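2026年8月16日

ロビー用のベンチソファの見積もりがようやく届いた。Primettiから。PDFの表紙に「空間に物語を」と大きく書いてあって、金額が出てくるのは最後のページである。こういう順番の見積書は、たいてい最後のページがつらい。今回もつらかった。

うちは客室20の小さな宿で、朝食コーナーとロビーがひと続きになっている。壁沿いにL字のベンチを入れたいという話は去年の10月から出ていた。椅子をばらばらに置くより席が取れるし、掃除も楽だと言われた。掃除が楽、というのは売る側の言葉で、座面と背の隙間にパンくずが入ったときのことは誰も説明してくれない。前に泊まった宿のベンチは、隙間に指を入れたら砂糖の小袋が出てきた。

張り地の候補は三つ来ている。Primettiの推しはUnsideという合成皮革で、色はアイボリー系。見本帳の小さな四角ではきれいに見える。ただ、見本帳の四角で決めて後悔した経験が私にはある。廊下のカーテンがそれだ。あの色は壁一面になると病院になる。大きい見本を貸してほしいと頼んだら、A4サイズが一枚来た。これで大きいと言われても困る。
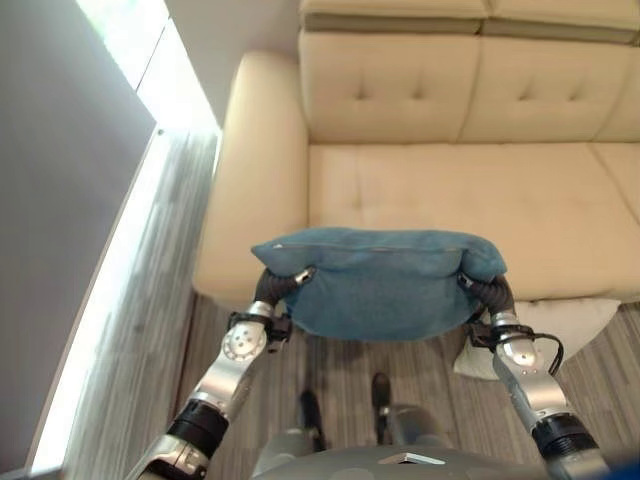

耐久性の数字も気に入らない。カタログには摩擦試験がどうのと立派なことが書いてあるが、濡れた水着のまま座る子供や、キャリーケースの角をぶつける大人は試験に入っていないだろう。営業の人に聞いたら「通常のご使用であれば」と返ってきた。ホテルのロビーに通常のご使用などあるものか。

背もたれの形でも迷っている。プレーンな一枚背か、ボタンで絞ったタフティングか。図面で見るとタフティングのほうが高そうに見え、実際に高い。差額を計算すると朝食用の食器が一式買える。しかも絞ったところには埃がたまる。それでも一枚背の完成予想図を見ると、駅の待合室みたいだと思ってしまうから、我ながら面倒な客だ。
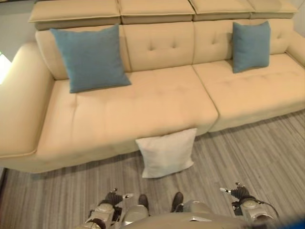 クリーム色の大きなソファ。背はタフティング入り、上にヘッドレストが並ぶ。

ヘッドレストはロビーには要らないと思う。朝食を待つ十分のあいだに頭を預ける人はいない。いるかもしれないが、そこで寝られても困る。背の高さは控えめにして、窓を潰さないほうがいい。ここだけは最初から意見が変わっていない。

夜、Drudskaの見積もりも開いてみた。こちらは総額が安い。安いのはいいのだが、搬入費が「別途」、既存家具の引き取りも「別途」、角の造作も「別途」。別途を全部足したらPrimettiを追い越すのではないかと疑っている。明日電話して、別途という字を使わない見積もりを出し直してもらう。嫌がられるだろうが、あとで揉めるよりましだ。

納期も怪しい。13週と書いてある下に、小さく「生地在庫による」とある。生地の在庫など、こちらには確かめようがない。秋の連休に間に合わせたいと最初の打ち合わせで言ったはずなのに、先方の議事録には「秋頃をご希望」とだけあった。「頃」はどこから来たのか。

頭を整理するため、手帳に自問自答を書いておいた。
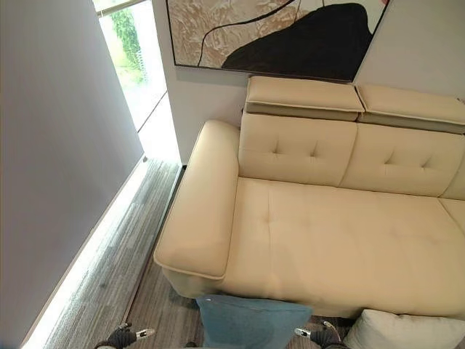

角の部分は、L字につなげて一体で作るべきか、二本のベンチを突き合わせるだけでいいか。

突き合わせでいい。一体だと玄関の扉を通らないおそれがあり、片側が傷んだときに全部張り替えになる。見た目の継ぎ目は、角に小さなテーブルを置けば気にならない程度のはずだ。

書いてみるとずいぶんあっさりしている。打ち合わせでは角だけで一時間かかった。先方は一体を強く勧めてきて、「ラインの美しさが違う」と三回くらい言った。美しさの話になると金額の話が止まるので、あれは一種の技術なのだと思う。

座面の奥行きも決まらない。深くすればくつろげるが、朝食のテーブルから遠くなって味噌汁が危ない。浅くすれば食べやすいが、荷物を脇に置いて一息つく人には物足りない。結局、ロビーと食事場所を一本のベンチで兼ねようという発想に無理があるのではないか。と、これは前にも日記に書いた気がする。読み返したら本当に書いてあった。一年近く同じところで足踏みしている。 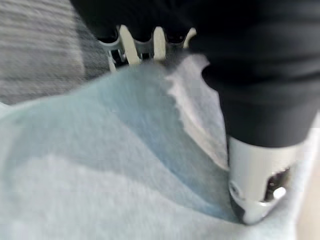
クッションの話も忘れないうちに。Primettiの提案には装飾クッションが6個ついていて、Uzorという織物シリーズの柄物だった。これが一つひとつ結構な値段である。宿のクッションは床に落ち、抱えられ、ときどき足置きにされる。カバーが外れて家で洗えるもの以外は入れたくない。「アクセントになります」と言われたが、アクセントを毎朝並べ直すのは私だ。削ってもらう。

座り心地は、結局座らないとわからない。ショールームまで車で片道200キロ。行くべきだとは思う。ただ、ショールームの照明と音楽の中では何に座っても良く感じるので、そこもあまり信用していない。行くならいつものズボンで、朝食の盆を持っていこうかと考えている。変な客だと思われても、買うのはこちらだ。

生地の見本はロビーの西の窓辺に貼っておいた。夕方の光でどう見えるか、しばらく眺めてから返事をする。先方からは早めのご判断をと催促が来ているが、向こうの見積もりだってずいぶん待たされたのだ。

風呂に入って寝る。食洗機の業者にも電話すること。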